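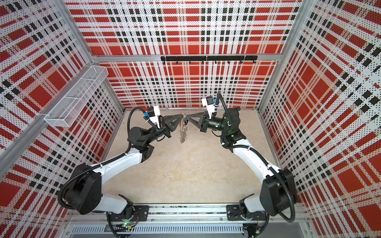

Silver rings and an orange-red handle-like item against the pale beige floor.

Carys Humphreys can't walk past a box of old chain without putting her hand in it. She has been linking metal rings in the back bedroom for 16 years, and she talks about them the way other people talk about their gardens.

"It's the weight I love," she says, pouring tea with one hand and running a length of silver rings through the other. "You pick up a coil and it sort of runs away from you, then it hangs there perfectly straight. I still get a thrill from it!"

Her latest piece, a belt she has named Molluvent, took 1342 rings and most of December. She began it at the kitchen table, fell out with the pattern twice and finished it at her friend Mamta Pal's house, where the light is better.

"Mamta kept telling me to make the links smaller," Carys says. "I was cross for a week. Then I tried it and she was right, it moved so much better."

What should a beginner buy? She laughs and goes off to find her pliers (two pairs, bright handles, both older than her daughter). "Get a colour you can spot on a messy table. Mine were grey once and I spent half my life hunting for them. And hang your work up while you're learning. Flat on the table a wrong link hides from you, but let it dangle and there it is, sticking out like a sore thumb."

Next she wants to try a collar with a double row at the neck. The rings have arrived and she has already opened the bag, though she'd promised herself she would finish a bracelet for Kiran first.

"I've done the clasp," she says. "The rest of it can wait till Saturday's washing is in."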